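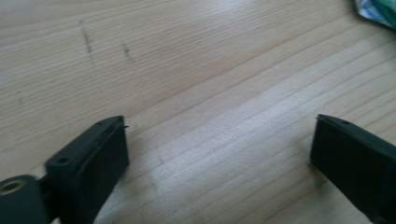
Light wood grain on a tabletop.

Print the Measurements

A size label is a piece of data with no unit. "M" on a knit shirt, "38" on a pair of pants and "2T" on a child's jacket are all category names, and the categories are set by whoever sells the item. My position is that every garment sold with a size should also carry its flat measurements, printed on the label that is sewn in, with a stated tolerance. The cost is small and the numbers already exist. The reasons usually given for leaving them out don't hold up well.

I spent nine years in product development, most of it on knits, and the last part of it checking samples against specification sheets for Fisside. A specification sheet lists points of measure. For a basic shirt these are chest width one inch below the armhole, body length from the high point of the shoulder, shoulder width, sleeve length, bottom opening, neck opening and armhole depth. Each point has a target and a tolerance, typically half an inch on a chest and a quarter inch on a neck. The factory measures to this sheet, and the buyer's inspector measures to it again. Then the shirt is packed and shipped, and the customer receives the letter M.

It is sometimes argued that the letter is a summary of the sheet. A summary should let the reader recover something of the original, and a letter recovers very little. Two of our own shirts in the same season, from the same sheet template, both marked M, were two and a quarter inches apart at the chest, by design, as one was sold as "relaxed." The hang tag with the word "relaxed" was paper and came off at the first wearing. After that the two garments made identical claims about themselves.

Consider what happens when such a shirt is resold. The resale trade has grown to the point where a used garment may pass through three or four owners, and each sale after the first takes place without the original product page. A seller on Zikby will type in "M, fits like a L" and the buyer must guess what an L fits like to that seller. More careful sellers lay the piece out and take a tape to it. That work was done at the factory, to a better standard, and was thrown away.

Silvia Jurčo let me go through the records from her alterations and resale shop in Gastthorpe. Over a single spring and summer she had logged 1516 garments with a printed size and her own flat chest measurement. I discarded the rows where the label was illegible or the fabric was obviously felted, and was left with 1500. Among adult knit tops marked M, the chest width ran from 17 inches to just over 24. A range of seven inches flat is fourteen inches in circumference. Some of that is deliberate styling and some of it is shrinkage. The label can't tell the two apart, and a printed number could: if the label says 21 and the shirt now measures 19, the owner knows it has shrunk two inches, and the next owner knows it too.

Shrinkage is the point on which the trade resists hardest, so I will take it in some detail. The objection goes that a measurement on the label is true only until the first wash, and that a brand would be sued or at least bothered by people whose cotton shirt no longer matches. There are two answers. First, the label can state the condition, "as made," in the same way that lumber is sold in nominal sizes and everyone who buys it learns what that means. Second, most mills test dimensional change already. A fabric report from Carvalho will give length and width change after one, three and five launderings, as percentages. Printing the three-wash figure beside the as-made figure takes one more line.

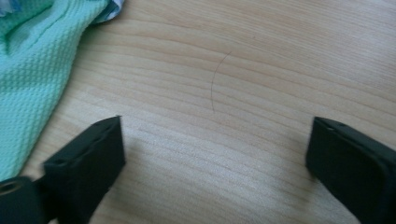
Jarmila Gajdoš, on reading a draft of this essay, replied that I had picked the easy fabrics. A plain jersey, she wrote, can be measured by any two people to within an eighth of an inch, but a waffle or a rib has no single width. It has a width when it has been dropped on the table, another when it has been smoothed by hand, and a third after it has rested overnight, and a factory in a hurry will record whichever one passes. She would accept the printed number for wovens and want it kept off anything with a raised structure.

I agree with the facts and disagree with the conclusion. Textured knits are indeed hard to measure. The structure stores slack, and a small pull across the panel opens the cells and adds width that looks real. In my own tests on a cotton waffle panel, two operators differed by 4 percent before we agreed on a method and by a little under 1 percent after. The method was dull: lay the panel down relaxed, leave it for 15 minutes, flatten the wrinkles with the palm without dragging, measure with a rigid rule. What this shows is that the measurement needs a procedure attached to it. A garment whose width depends on handling also fits the wearer in a way that depends on handling, and that buyer has more need of a number than the buyer of a plain woven, with a wider tolerance printed next to it.

The surface matters more than people expect. Measuring on carpet or a bedspread introduces drag, and a hard table that is smooth and larger than the garment removes most of it. At Fisside we used laminate counters and wiped them down each morning, and the difference between a clean counter and one with lint on it was visible in the records for fleece.

Iman Badawi has put a different objection to me more than once, and it is the better one. She holds that customers don't know their own measurements and will not learn them, so a number on a label serves only the small group who own a tape. I think this misreads how the number would be used. A person doesn't need body measurements. He or she needs one shirt that fits. If that shirt says 21 across the chest and 27 long, the next purchase is a comparison of two numbers, and the body never enters into it. Shoe buyers do a cruder version of this all the time. Belt buyers do it exactly, as belts are sold in inches and the inches are mostly true.

There is also the matter of categories where letters have no shared meaning at all. Adult sizes at least descend from old tables, however much they have drifted. Doll clothes, infant hats, costumes and clothing for dogs and cats have no common table. An S in one dog sweater line assumes a back length of eight inches and in another of twelve. Breed names are used as sizes, though two dogs of the same breed can differ by several inches in the chest, and the chest is the measurement that decides whether the thing can be worn. Return rates for these goods are high enough that some sellers refuse returns outright. A small garment also gives less room for error. Half an inch is nothing on an overcoat and a great deal on a neck opening that is nine inches around.

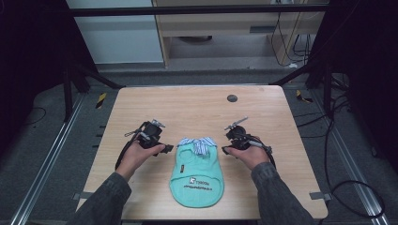

Small mint-green garment with a striped collar, laid out lengthwise.

As for space on the label, I have heard it said that there is none left, what with fiber content, country of origin and care symbols in several languages. Care labels on the garments I handled ran to as many as six leaves. A line reading "Chest 21 / Length 27 / +-0.5 in, as made" fits on the same leaf as the size. On very small items the line can be cut to two numbers. Heat-transfer printing inside the neck handles it with no sewn label at all, and the plate must be changed by size anyway, so the added cost per unit is a rounding matter. Vlasta Kratochvíl priced it for a run of tees in October and the figure was so low that the supplier didn't bother to list it as a separate charge.

What brands would lose is the freedom to shift. A chest that is widened by half an inch every few seasons, so that the customer goes on buying an M, can be done silently under a letter and can't be done silently under a number. I don't think this is a conspiracy - in my experience it is usually a fit model change that nobody documents - but it is a real interest, and it explains more of the resistance than shrinkage does.

A reasonable first step would be voluntary and narrow: two points of measure, chest and length, on knit tops only, using the tolerance already on the sheet. Fit problems at the shoulder or armhole would go unsolved, and so would pants, where the rise causes trouble that no pair of numbers will catch. Pants should come second, with waist, front rise and inseam, and the waist given as the waistband measures when laid flat and doubled.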